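Documentation > Data Collection > Simulated Tasks
9 min read

Section 4. Recording Demonstrations in the Kitchen Sink Environment

This section describes how to record and review operator demonstrations in the simulated sink environment supplied with Grurnel. It applies to workstations on which the Tisach recording client has been installed as described in Section 3. Operators who are new to teleoperation should complete the practice exercises in Section 2 before proceeding.

A demonstration is one complete attempt at one written instruction, from the moment recording starts until the operator marks the result. Each demonstration is stored as a separate episode.

4.1 Before You Begin

1. Sign in to the recording client under your own operator name. Shared sign-ins are not permitted, as the operator field is used later when episodes are divided into training and validation sets.

2. Open the Environments panel and select Kitchen Sink. Wait until the status field reads Ready.

3. Confirm that the control rate is set to 20 steps per second. If another value is displayed, select Restore Defaults and reload the environment.

4. Enter the instruction exactly as it appears on your assignment sheet. Do not correct the wording. Variations in phrasing are intentional and form part of the training material.

Note: The instruction cannot be edited once the first step has been recorded. If an error is found, discard the episode and start again.

4.2 Setting the Viewpoints

The environment provides several selectable viewpoints. Every viewpoint assigned to a session must be checked before the first episode, including those the operator does not intend to use for control.

1. Select View > Preview All. Each viewpoint opens in turn.

2. Compare each preview with the reference set issued for your assignment. A viewpoint need not contain the work area at all times. Some assignments call for views in which only fixed surroundings are present, and these must be recorded along with the others.

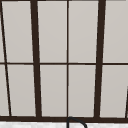
Figure 4-1. Viewpoint showing the window and the top of the faucet spout.

3. If a preview does not match its reference, select Reset View. Do not adjust the angle by hand.

4. Select Lock Views. The lock remains in force until the session is closed.

Caution: Unlocking a view during a session changes the camera record for every episode that follows. Close the session and open a new one if a view must be changed.

4.3 Checking the Starting Layout

Object positions are drawn again each time the environment is reset. The layout should be inspected before any motion is commanded.

1. Select Reset and allow the objects to settle. Settling is complete when the motion indicator turns gray.

2. Confirm that the object named in the instruction is present and can be reached by the gripper. Objects that are not named in the instruction may be left wherever they have been placed. They serve as distractors and must not be tidied.

3. For instructions that concern the eggplant and the plate, check both objects against the basin walls. A plate resting inside the basin leaves less room for the fingers than one on the counter, and the approach must be planned accordingly.

4. Check that the gripper is clear of the sink surfaces. If any part of it is in contact, reset again before recording. 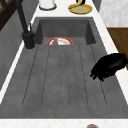
4.4 Recording an Episode

1. Press Record. The step counter begins at zero.

2. Move the gripper toward the object at a steady rate. Long pauses should be avoided, although a brief stop before closing the fingers is acceptable.

3. Align the fingers on opposite sides of the object and close them. For rounded foods such as the bread roll, a grip across the body is preferred to a grip at one end.

4. Raise the object until it clears the rim of the basin before moving it sideways. Contact with the rim is the most frequent cause of rejected episodes in this environment.

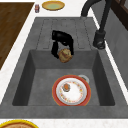 Figure 4-2. Bread roll held between the fingers at the back of the basin.

5. Carry the object to the location given in the instruction and lower it. Open the fingers only when the object is supported.

6. Withdraw the gripper and press Stop.

7. Mark the result as Success, Partial or Failure. The result must reflect the written instruction alone. An object set down neatly in the wrong location is a failure.

Note: An episode ends automatically at 200 steps. The result must still be marked by the operator. An unmarked episode is held in the local queue and will not be uploaded.

4.5 Corrections and Failed Attempts

Failed attempts have value and should be kept, provided that the operator was making a genuine effort to carry out the instruction. If the object slips, the operator may try again within the same episode. The second attempt should proceed directly from the current position – do not return the gripper to its starting pose first.

Discard an episode only in the following cases:

- The input device disconnected or stopped responding.
- The wrong instruction was entered.
- An object passed through a surface or came to rest in a position that is not physically possible.

Enter a reason in the comment field for each discarded episode. Sites that submit to the Fothergill collection must also enter the fault code listed in Appendix B.

4.6 Reviewing Recorded Episodes

Review takes place at the end of each block of 30 episodes. An operator may not review his or her own recordings unless the site coordinator has given written approval.

1. Open the Review tab and select the block.

2. Play each episode at normal speed with the instruction text displayed. Read the instruction before pressing Play.

3. Pause at the point where the gripper is nearest to the named object. Confirm that the approach is directed at that object and that nothing else has been displaced on the way. In eggplant episodes, note how the eggplant is lying on the plate, as the reviewer's orientation tag (Upright, Flat or Diagonal) is used to balance the final set.

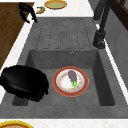

Where the orientation changes during the episode, tag the orientation at the first step and enter the later one as a comment. The two entries should not be combined in a single field.

4. Compare the operator's result with your own judgment. If the two differ, select Dispute. Disputed episodes are passed to a second reviewer and are withheld from training until they are resolved.

5. Select Approve Block. If more than 12 episodes in the block are disputed, the approval button is unavailable and the whole block is returned to the operator.

4.7 Exporting to Trutlow

Approved blocks are exported to the Trutlow training store from the File menu. Before exporting, verify that the block name contains the site code and the environment name, in that order. Blocks with other names are accepted by the export tool but will not be found by the training scheduler.

Do not close the client while the transfer bar is displayed. If a transfer is interrupted, run the export again with Resume selected – partial files are detected and completed, and no duplicates are created.

Local copies should be kept until the store returns a receipt. Receipts are listed under File > Transfers, together with the block name and the number of episodes received. If that number differs from the number approved, retain the local copies and contact the data office.

Section last revised November 28, 2023. Revision approved by Adi Nasution, Data Operations.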